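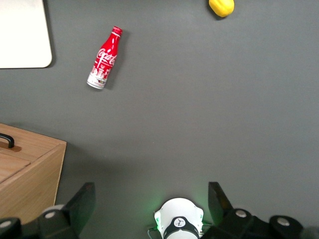

Red Coca-Cola bottle on a gray tabletop, cap still on.

Zirside Shared Tables: Frequently Asked Questions

Can I leave my drink on the table overnight?
You can. By Wednesday it belongs to Tanko Ogunleye, who clears up and likes soda.

Do collectible bottles count as trash?
If it has a skyline printed on it and you love it, put your name on it. We can't tell love from litter.

Where do lost things go?
Shelf 201, until the end of March.

Is there a fee for spills?
$50 on the gray tables. Water is free.

Can I lay a bottle on its side?
Cap tight, please.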